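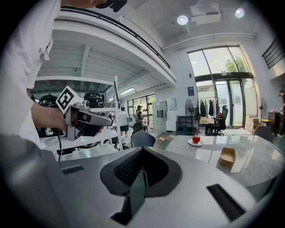
20 January 2023: The latency number

The apple has been on the marble table for so long that I've started thinking of it as staff. It gets a plate. I ate lunch over the sink.

Today was supposed to be the day I wrote up the timing result, and instead it was the day I found out what the timing result was. I'm putting it down tonight while I still remember the order of things, since the lab notebook got only "see diary" next to two arrows and a coffee ring.

Background, for whoever I am when I reread this. The question was why the policy we trained on the hand-held demos keeps closing early. You give it an apple on a plate, it comes down nicely, it lines up nicely, and then it shuts its fingers on the air an inch above the fruit and carries the air away with great confidence. It has been doing this since before the holidays. Rekha calls it miming. I had three theories, all of them flattering to me, and the favorite was that people simply close early when they demonstrate. Everybody anticipates. You start to squeeze before you get there. I had half a paragraph written about human motor habits, with a citation.

Rekha Iyengar read the half paragraph and asked how I knew when the fingers closed.

From the log, I said.

And how did I know when the picture was taken?

Also from the log.

She went and got a sandwich. I'll say this for her, she doesn't hang around for the part where you understand.

So the afternoon went into the clocks. Every demo gives us two streams, the video and the finger width, and both get stamped on arrival. On arrival is the trouble. The picture is older than its stamp by however long it took to get off the sensor, through the cable, through the Plurberg capture box and into memory. The width reading hardly ages at all. We had been pairing a fresh finger with a stale picture and calling it one moment. If the picture says the hand is still up in the air and the width says closed, then what you've taught the poor thing is to close while it's up in the air. It was never miming. It learned precisely what I showed it.

I took the half paragraph out. I kept the citation in a file called "later," where it has company.

Measuring the lag was more fun than I expected, in the way that cleaning an oven is fun. The idea, which is old and which I got from Hendricks and not from my own brain, is to show the camera a clock and compare. You put a running counter on a monitor, you point the gripper at the monitor, and for every frame you read off the number in the picture and subtract it from the number at the moment the frame was stamped. The monitor has a delay too, so you have to take that out with a photodiode. Hendricks owns the photodiode. He handed it over wrapped in a paper towel and watched me walk off with it.

First try, the counter was plain digits, and the digits smeared into each other so that every 8 could have been a 6 or a 0 or a small snowman. Second try I encoded the time as a block pattern, since we already have code to read block patterns, and that worked right away, which made me suspicious for most of an hour.

I took 812 frames. After throwing out the ones where the screen was caught halfway through a refresh I had 604. The spread was tighter than I had any right to. I'm not writing the lag itself down here, because Padley wants it rerun on the second gripper before anyone says a number out loud, and I know myself: once I've written it in ink I'll defend it. What I will say is that it's long enough for a hand moving at normal speed to cover the distance between "above the apple" and "on the apple." I worked it out on the back of the sandwich wrapper. Rekha kept the wrapper.

Then the shift. One line of code, a minus sign and a constant. I realigned 400 of the old demos and started the retraining before I left, so there's no result yet on whether the policy behaves. I keep wanting to write as though there were. The honest state of the thing is that the offset is measured on one unit, the data is shifted, the machine is warm, and I have gone home.

What I could check today was the data by itself. If the shift is right, then in the corrected demos the fingers should stop moving in the same frame where you first see them touch. I went through a pile of them by hand, one frame at a time, with the arrow key. Before the shift, the width flattened out while there was still daylight between finger and apple. After it, contact and flattening landed together, or one frame apart. A few stayed bad. I looked into the bad ones and they were all from the long sessions, toward the end, so I think the offset creeps as the recorder fills up its buffer. That would mean a constant isn't good enough and I need a slope. I don't want a slope. I'd been so happy with the minus sign.

Padley's view, when I told him, was that the proper fix is a hardware trigger, one pulse that fires the camera and latches the width at the same instant, and that we should have had it from the start. He's right, and he has been right about it since March, and he would like it noted. Noted. The trouble with the trigger is that it means another wire on something people have to wave around, and the hand-held units are already the kind of object that makes you apologize to your wrist. Every gram shows up in the demos. People get tired and their motions go square.

The Flelix people are going to ask whether this invalidates the comparison we sent them. I think it does, partly. The slow tasks should barely move, as the stale picture of a thing that isn't moving looks a lot like the fresh one. Placing the apple in the tray, where everyone slows down at the end, may be fine. Picking it up is another matter. I'd like to rerun both before I write to them, and I'd also like to write to them before they notice, and those two wishes have been facing each other across the room all evening.

Things to do, so I don't lie awake with them:

Repeat the counter test on the other gripper. Same monitor, same brightness, do not let anyone tidy the desk in between.

Run it at the start of a session and again at the end, to see if the creep is real.

Find out whether the marker poses come from the same clock as the frames. I assumed they did. I assumed a lot of things.

Give back the photodiode. In the paper towel.

Change the label on the plot. It says "human anticipation" on the x axis in fourteen-point type, and Rekha has already taken a picture of it.

One more thing, small. While I had the gripper pointed at the monitor I noticed my own closing habit, because I was bored and kept squeezing it. I do close early. Not by much, and nowhere near enough to explain the miming, but it's there in the trace, a little dip before the real one. So there's some human anticipation after all, sitting underneath the clock error like a coin under a couch. It might be worth 2 sentences in the writeup. It isn't worth a theory. I've told myself this several times and then opened the file called "later" to look at the citation.

Training should be through by the time I get in tomorrow. I'm bringing lunch for me this time, and a plate.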